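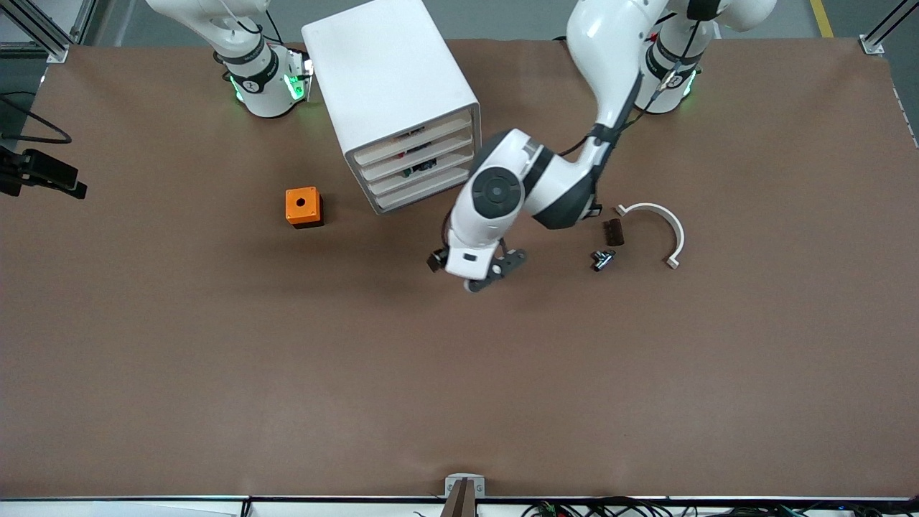 Left arm over the table, gripper open area next to the drawer cabinet. Right arm folded.

Home Forums End Effectors Search Log in

Parallel gripper on small drawers – finger choice and controller

fmbwambo
10 January 2023
Bench is in the picture. Two arms, parallel gripper on the left one, Sugawara controller for both. The task is to open a drawer on the white cabinet, take out one small part, put it on the table and close the drawer. The orange block and the metal fitting are warm-up picks.

I have tried two finger sets. With the Ritano fingers the drawer opened in 6 of 11 attempts. With the Stullel fingers it opened in 8 of 11. Same approach path, same speed, same force limit. The failures are nearly all at the drawer lip: one finger lands on the face of the drawer below and the controller trips on contact force.

Before I order a third set, has anyone run something narrower on this kind of cabinet?

3 replies | 2 shares

usalinas
Eleven attempts per set is too few to separate 6 from 8. Run more before you spend money on fingers.

Also, your wrist points down. The gaps between those drawers are narrow, and coming from above you have very little finger to put behind the lip. Pitch the wrist toward the drawer face and repeat with the Ritano set. I expect the difference between the two sets to shrink.

c.masanja
Disagree with Uriel on the order of work. Pitching the wrist on a cabinet that low brings the elbow close to the cabinet top, and then you are tuning around a collision margin. We had the same layout at Sudside in November and lost a week to it. Narrower fingers fixed the lip problem with the path unchanged.

What is the force limit set to, and is it measured at the wrist or estimated from joint current? The Sugawara default is the estimate. It is noisy when the arm moves slowly, and slow is how you approach a drawer.

fmbwambo
Estimated. I did not know there was another option on this firmware. Limit is at the default.

On the wrist angle: the shot is a pose above the table, and the drawer approach is different. I already pitch 8 degrees for the pull. More than that and the planner rejects the path, so Chepkoech may have a point about the elbow.

usalinas
Then move the cabinet. Turn it so the drawer faces are square to the left arm and slide it away from the base. That costs nothing and gives the planner room. I still would not buy fingers on the present numbers.

bgachanja
Two notes on the controller. First, if you stay with the estimate, log it for a free-air move at approach speed and set the trip level above the noise. Second, the sample window is 900 ms by default, too long for contact detection. Shorten it and you will see the trip earlier, with less push on the drawer below.

Neither changes which finger set is better. They do change how many of your failures are real.

fmbwambo
Will do the free-air log first, then rotate the cabinet, then repeat both sets with a longer run. Finger order is on hold. I will post the log files in this thread.

c.masanja
Fine, but measure the lip depth while you have the cabinet turned. If the fingertip is thicker than the gap, no controller setting will help.

Contact | Forum rules | Back to top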